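The Mug Shelf at Bemside - Our Winter Gallery

Welcome, and do come in out of the cold. It has been a long while since we put anything new on this page, and several of you have been kind enough to write and ask whether we were still going. We are! The kitchen at Bemside was repainted in August, which took a good deal longer than we had been promised, and everything that lived on the open shelves went into boxes and then, for reasons I can't quite remember, into the spare bedroom. Getting it all out again has been the work of the last few weeks, and this gallery is what came of it.

Those of you who have followed us from the beginning will know that I am fonder of a plain white mug than of almost any other thing in the house. I grew up with mugs that had slogans on them, and a set from a seaside holiday with the names worn off, and I love those too in their way. But a white mug goes with every plate you own, it shows you the colour of your tea properly, and if one gets chipped you can put another beside the rest without anybody noticing the join. My own have come from all over the place - church sales, a closing-down café, a cousin who was moving abroad - and they sit together like one family.

The trouble is where to keep them. For years ours were stacked inside one another in the cupboard, which is a dreadful habit, and I don't recommend it to anyone who minds about rims. Two mugs of nearly the same size will wedge together so tightly that you need warm water and a good deal of patience to part them, and I have lost at least one handle that way. After that we tried hooks under the shelf, the little brass cup hooks you screw in by hand. They looked lovely but they were too close to the worktop, so that every time I rolled out pastry I had a row of mugs swinging about my ears.

So this winter I have gone over to racks that stand on the table or the worktop, and I am a complete convert. You can move them when you need the room, you can wipe underneath, and they can be carried to the sink side on washing-up days and back to the kettle side afterwards. I began with an old mug tree from Norer, the sort with arms sticking out all the way up, and it did very well until it was loaded on one side only, at which point over it went. Now I always hang the first two on opposite arms and then fill in between. With a rack that has a single bar you have a different sort of fuss, and it is mostly to do with spacing. Leave yourself a little more than you think you want, or the mugs knock together whenever the fridge door shuts.

A word about paper, too, as I am often asked. I keep a big roll of brown wrapping paper in the pantry and spread a length of it over the table for any job with crockery. It saves the tabletop from scratches, it stops things skating about, and when you have finished you can fold it up and use it again for parcels. Keskinen used to sell it by the yard from a great wooden roller by the till, and I was very sorry when they gave that up.

If you are setting up a rack of your own, do it before you buy the mugs, or at least take one of your mugs with you to the shop. Handles vary so much! A narrow little ear of a handle that will only admit one finger may not go over a thick bar at all, and a very wide one will let the mug tip and swing. I like them all hung facing the same way, with the bottoms outward, though I know there are people who feel just as strongly about having them the other way round, and we have had some cheerful arguments about it over the washing-up.

I meant to add the Mindia teapots to this page as well, but they are still wrapped up in the spare bedroom and will have to wait for the next one. In the meantime, put the kettle on and have a look.

The white ones - two on the bar of wooden dowel and a third close by, all over a good big sheet of brown paper. 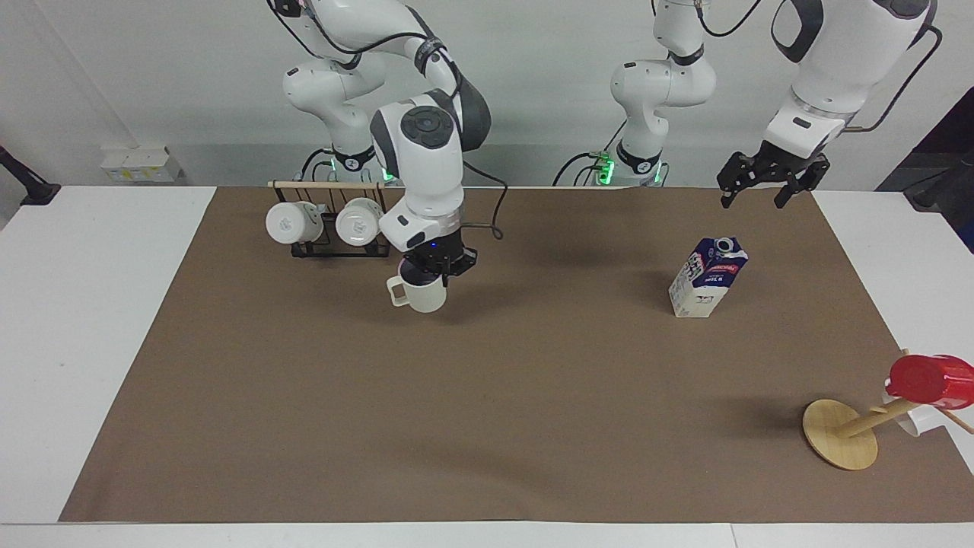

Marjatta Miettinen: I was a stacker for years too and had to be talked out of it by my daughter. We have a rack with a bar now and I wouldn't go back, but I do put a strip of felt along the top, as the bare metal was marking the insides of the handles. Please don't forget the teapots!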